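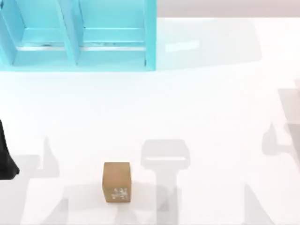 4. Feed faults and paper storage

4.1 Printers and paper

The printers in the study were all mono laser machines with a bypass tray and two cassettes. Forty were in use at the Casado site when logging began, spread over the office floors, the stores and the training block, and the same 40 were still in use at the end. None was replaced, although several had their pick-up rollers changed as part of normal servicing. We did not ask for rollers to be changed early, and we did not stop the service team from changing them when they thought it was needed.

Two papers were used. Isalico is a bleached office paper made from new fibre. Wosta is a fully recycled sheet, slightly grey, which the site had been buying for internal drafts. Both are sold as 80 g/m² and both came in wrapped reams of the ordinary kind. Each printer was given one of the papers for a spell and then the other, with the change made when the cassette was next empty. Staff were told that the paper would change but were not told when, and most said later that they had noticed only by the colour.

Tray 2 was used for all the logged work. The bypass tray was left for envelopes and labels, and faults there were not counted, as people load it by hand and often push the stack in too far.

4.2 What was logged

Faults were recorded through Illari, the print management software already running on the site network. It keeps the fault code, the time, the tray and the page count at the moment the machine stopped. It does not record what was done to clear the fault. For this we relied on a paper slip kept by each printer, which users were asked to fill in. Slips were filled in well on some floors and hardly at all on others, so we have used them only to sort out unclear codes. 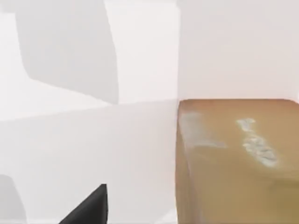
A fault was taken as a feed fault if the code pointed to a missed pick-up, a double feed or a sheet late at the first sensor. Jams further along the path, in the fuser or at the exit, were put in a separate group. Some machines repeat the same code several times while a jam is being cleared, because the door is opened and shut with the sheet still inside. Repeats with no change in page count were joined into a single fault. After this was done, 1,153 feed faults remained for analysis.

Eylül Kırmızıgül checked the joined records against the slips where there were any. In nearly all of these cases the slip agreed with the code. Where it did not, the usual reason was that the user had written down the message on the panel, which names the door to open and not the place where the sheet has stopped.

4.3 Storage

Spare paper was kept in three kinds of place: a closed cupboard in the same room as the printer, an open stack on the floor or a windowsill, and the ground-floor store beside the loading bay. The store is not heated. Reams were brought up from it on a trolley, often on the morning they were needed, and were opened straight away.

We had expected the type of paper to matter more than where it had been kept. The records show the reverse. Both papers fed well when they came from a closed cupboard in a warm room. Reams opened on arrival from the store gave more double feeds with either paper, and the rise was larger for Wosta. Open stacks fell between the two, except in August, when they were close to the cupboards.

Part-used reams were a further problem. In many rooms the wrapper was torn off whole and thrown away, and the sheets left over were put on top of the machine, where warm air from the outlet passes over them. Sheets kept in this way tended to curl towards the side facing the air. Missed pick-ups were common when such sheets were loaded with the curl upwards. Turning the stack over before loading was often enough to clear the trouble, and a few users were already doing this without having been asked.

4.4 Rollers and dust

Recycled sheets are often said to leave more dust on the rollers. We wiped the pick-up roller of each printer with a dry white cloth at every change of paper and compared the marks by eye. The marks after Wosta were darker on most machines, but they did not go with the number of missed pick-ups. The age of the roller did. Printers with worn rollers gave trouble with both papers, and the trouble stopped when the rollers were changed. 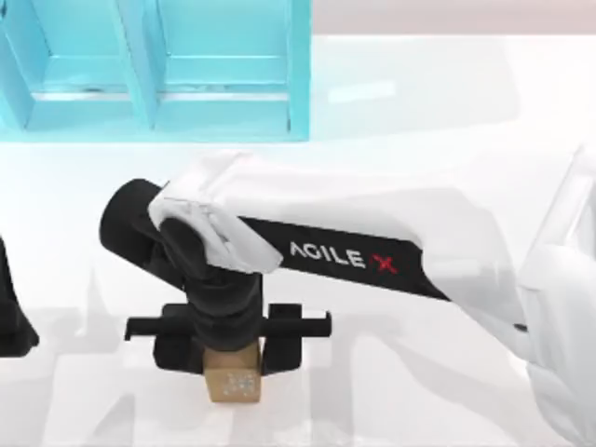
Figure 3. White robot arm with black "AGILE X" panel above a white tabletop (computer rendering).

The dust check is a rough one and we would not put much weight on it. The cloths were judged by one person, under office lighting, and the machines had not all printed the same number of pages between wipes. A weighed sample would be better, and we hope to include one when the next set of printers is installed at the site.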